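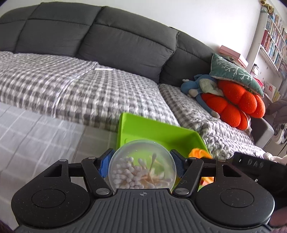

Mantas, bandejas y juguetes: cómo ordenar la sala de descanso

Boletín de la residencia familiar Prullon, 7/31/20

Con el cierre de julio toca repasar la sala de descanso de la planta baja, que en verano se usa mucho más que el resto del año. El sofá gris oscuro sigue siendo la pieza principal y el sitio donde termina casi todo: las mantas, los juguetes de cocina de los pequeños, alguna bandeja y los artículos de aseo que se bajan de las habitaciones. En este número recogemos las pautas de orden y limpieza que se aplicarán en agosto, con algunos cambios respecto a las que se repartieron en mayo.

Las mantas del sofá

En la sala se dejan dos mantas, las dos en gris y blanco. La primera es la de cuadros pequeños, de tejido más liso, y va en el lado izquierdo del asiento. La segunda es la de punto, más gruesa y esponjosa, con un cuadro más grande, y va en el asiento de al lado. Se pide no llevarlas a las habitaciones. Quien necesite una manta para dormir puede solicitarla en recepción, donde hay de repuesto.

La de cuadros pequeños admite lavado a máquina en programa corto y se puede tender en el patio. La de punto pesa bastante más cuando se moja y conviene secarla en horizontal, extendida sobre el tendedero grande, porque colgada de una esquina se deforma. Ninguna de las dos debe ir a la secadora. El lavado se hace los lunes y lo lleva el equipo de lavandería, de modo que las familias no tienen que ocuparse. Si una manta se mancha durante la semana, basta con dejarla doblada en el cesto de la entrada y avisar.

Para doblarlas no hace falta un método especial. En tres partes a lo largo y luego por la mitad caben bien en el respaldo o en un extremo del asiento. Al final del día se sacuden en el patio antes de doblarlas.

El sofá

El respaldo es acolchado, con costuras hondas en horizontal y en vertical, y en esas costuras se acumulan migas y pelusa. Hasta ahora se aspiraba una vez al mes. A partir de agosto se hará cada 10 días, con la boquilla estrecha y sin cepillo. El asiento se aspira igual, retirando antes las mantas.

Para las manchas recientes se usa un paño blanco humedecido en agua fría, presionando sin frotar. Si la mancha no sale, es mejor dejarla como está y apuntarla en la hoja de incidencias. El año pasado se aplicó un quitamanchas doméstico en uno de los sillones de la biblioteca y quedó un cerco que todavía se nota. La tapicería de la sala la revisa la empresa Bollen, que tiene prevista su visita para el otoño.

Se recuerda que los brazos del sofá no son asiento.

La sábana de la cama

La sábana gris claro con cuadrícula blanca se cambia dos veces por semana. Debe quedar puesta también durante el día, tanto si la cama se usa para la siesta como si se usa para jugar. El juego de repuesto está en el armario del pasillo, en la segunda balda. Se lava a 40 grados como máximo, separada de las toallas, y no se plancha.

Varias familias han preguntado si se puede comer en la cama. La respuesta sigue siendo la misma que en mayo: fruta cortada y agua, sí; galletas, yogures y zumos, en la mesa del comedor.

La bandeja verde

Las bandejas de plástico de la sala sirven para trasladar cosas pequeñas de un sitio a otro y para que los niños jueguen con piezas sueltas sin repartirlas por el suelo. La de color verde lima es la que más se usa. Tiene el borde bajo, así que no es adecuada para llevar vasos. Después de jugar se pasa por agua con jabón, se seca y se guarda de canto en la estantería, junto a los cuentos.

No conviene dejarla sobre el sofá de un día para otro. Con el peso de una persona encima puede partirse, y la empresa que nos las suministraba, Nestano, ha dejado de fabricar ese tamaño.

Los juguetes de cocina

El juego de cocinita se amplió en mayo con un lote donado por la librería Mac Suibhne, y desde entonces hay más piezas que cajas. Mientras llegan los cajones nuevos, se guardan de la siguiente manera:

Cazos, ollas y vasos de juguete: en la caja baja, boca abajo, para que no se queden dentro restos de plastilina.

Alimentos de juguete, como la mazorca de maíz: en la caja con tapa.

Piezas muy pequeñas: en el bote de recepción. No se dejan en la sala si hay menores de 3 años.

Una vez por semana se lavan todos con agua templada y jabón neutro, se aclaran y se dejan secar sobre una toalla. Las piezas con ranuras tardan más y hay que darles la vuelta a media mañana. Las agrietadas se retiran.

Los artículos de aseo

Es frecuente que los bastoncillos de algodón, las cremas y los peines acaben mezclados con los juguetes. Los bastoncillos requieren más cuidado que el resto, porque el palito puede hacer daño a un niño pequeño y porque, una vez fuera del bote, dejan de estar limpios. El bote debe estar cerrado y en la balda alta del baño. Si aparece en la sala, se recoge primero y se ordena lo demás después. 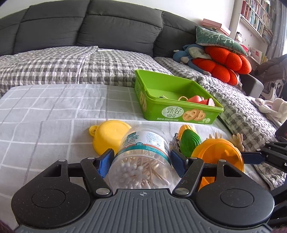
Bote de bastoncillos sobre la sábana de cuadrícula, con la mazorca y otras piezas de la cocinita.

Los bastoncillos que se hayan caído o tocado con las manos sucias se tiran a la papelera, nunca al inodoro. La avería de la bajante de la primera planta costó más de 500 euros y se debió en buena parte a toallitas y bastoncillos.

Horario y turnos

La recogida de la tarde empieza a las siete y media. Se empieza por la cama, se sigue con el sofá y se deja el suelo para el final. Si cada familia recoge lo que ha usado, el repaso es corto. La sala permanecerá cerrada 90 minutos los miércoles por la mañana para la limpieza a fondo, y en ese tiempo se puede utilizar la biblioteca.

La hoja de turnos de agosto está colgada junto a la puerta. Las familias que lleguen a mitad de mes se añadirán a mano en la última columna.

Objetos perdidos

Lo que se encuentre entre los cojines o debajo de la cama se deja en la cajita de recepción. En julio se han recogido varias horquillas, un cargador de móvil, un calcetín infantil y la llave de un candado de bicicleta. Se pueden reclamar hasta el final de agosto, en el horario habitual de recepción.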